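4. The bed as a storage surface

4.1 What households say and what the bed says

Every household in the study told us that the bed was for sleeping. We have no reason to doubt this, and yet the diaries show that for a good part of the waking day the bed was doing something else. It held the washing before the washing was folded, the folded washing before it was put away, and in several homes the put-away washing as well, "away" having been revised to mean the far side of the mattress. The existing literature on domestic storage has taken respondents at their word, and treats the bed as furniture that is occupied at night and vacant by day. Anyone who has owned a bed will find this touching.

Our interest is in what we call the deferral surface: a flat place, at a comfortable height, on which a decision can be left until later. Kitchen benches and dining tables have been studied at length in this role, and hallway chairs have had more attention than they can ever have hoped for. The bed has been neglected, partly for reasons of privacy and partly, one suspects, out of fellow feeling among the researchers.

The analysis that follows draws on 842 diary entries kept by participating households in the inner and outer suburbs. Entries were short, with a median length of 40 words, and were written whenever something was put down on a bed or taken off it. Households were asked not to tidy on our account. Most complied with an enthusiasm that we noted at the time and have since come to regard as a finding.

4.2 Three stages of deferral

Katherine Echeverri's earlier work on linen cupboards distinguishes between storage that is chosen and storage that accrues. We have kept her distinction and added a stage in the middle, which we call parking. An item is parked when the person who put it down could say, if asked, where it is meant to go and when it will be taken there. The first answer was nearly always right. The second was nearly always "tonight".

Parked items become accrued items when something else is put on top of them. This is a crude rule, but the diaries bear it out better than any of the finer ones we tried, including an elaborate scheme involving colour-coded stickers that lasted until the stickers were themselves parked. Once covered, a garment drops out of the diary altogether. It is not looked for, it is not mentioned, and when it surfaces again it is greeted as a kind of present. One participant recorded finding a cardigan she had already replaced.

Soft goods are by far the worst offenders. A box has edges and will sooner or later bark somebody's shin. A blanket has none, and will lie under a second blanket for a whole winter without giving offence. Figure 3 gives an idea of the mixture that results: clothing and bedding share the mattress, and the harder articles have collected at the head end, where the neighbouring pile can lean on them.
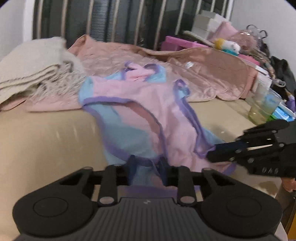

Page last modified in February

Figure 3. A garment on the sheet in front of a quilted comforter and a fringed blanket. Boxes, bags, containers and more clothing are piled further back.

The comforter deserves a word to itself. Guides to bed-making assume that it will be spread out, and the retail catalogues we consulted (Plasto and Okier, both generous with their back numbers) never show it in any other condition. In the diaries it is spread out on the day it is bought and on days when a relative is expected. At all other times it is heaped, and a heaped comforter behaves very differently from a flat one. It takes up half the bed, it hides whatever is behind it, and it gives the whole surface a look of softness and good intentions that discourages anybody from starting.

4.3 The evening clearance

Whatever has accrued by day must be dealt with by night, at least in those homes where someone still proposes to lie down. We identified two methods. In the first, which we call clearance, the items are taken to the places where they belong. In the second, which we call transfer, they are moved to a chair, to the floor, or to the other half of the bed, and moved back in the morning. Clearance was described warmly by all participants and practised by very few. Transfer was described by none until we asked about the chair.

The cost of transfer is easy to underestimate. A pile that is shifted twice a day has been lifted more often by the end of a month than most of its contents will be worn in a year. When we put this to participants they agreed that it was absurd and carried on. We do not say this to scold them. The effort of a transfer is small and comes all at once, while the effort of a clearance has to be made up of many separate decisions, each requiring a walk to a different drawer. At ten at night the drawer is a very long way off.

Bed width made less difference than we had expected. Owners of wide beds did store more, but they stored it in the same proportion, leaving a sleeping channel that varied remarkably little from home to home. It appears that people know to a nicety how much room they need to lie on their side without moving. The remaining width is treated as a shelf. One couple, having bought a larger bed to solve the problem, reported after a season that the problem had been very pleased with it.

4.4 Does more storage help?

The obvious remedy is to provide more cupboards, and it is the remedy that the industry recommends, as one might expect of an industry that sells cupboards. To test it we supplied a group of homes with the Horutitz under-bed drawer, a sturdy unit with a capacity of 300 litres, and asked them to go on with their diaries as before. For two weeks the beds were bare. In the third week the drawers were full, and by the end of the fourth the beds had returned to their former state, with the added inconvenience that the drawers could no longer be opened because of what was standing in front of them.

This agrees with the behaviour that Escobar reports for garages, where each new shelf appears to summon its own contents. We would go a little further. The bed does not fill up for want of anywhere else to put things. It fills up on account of being flat, near the door and at hand height, and no quantity of drawers will change any of that. A bed with a steep pitch might do it, though we could not find a household willing to take part in the trial.

4.5 Limits of the present analysis

Diaries record what people notice, and our own account of accrual rests on the things they have stopped noticing. The gap was partly filled by home visits, but a visit is an event, and an event is usually preceded by a transfer. In two homes the chair had plainly been moved to another room, where we could hear it.

We have also said little about children's beds, which follow different rules and may follow none. A single bunk accounted for 1,000 of the items in the separate inventory, the majority of them small, and was set aside from the main tables after the coders asked to be reassigned. Guest beds are taken up in Section 5, where we consider the case of a bed that is slept in twice a year and is, for the remainder, a cupboard with pillows.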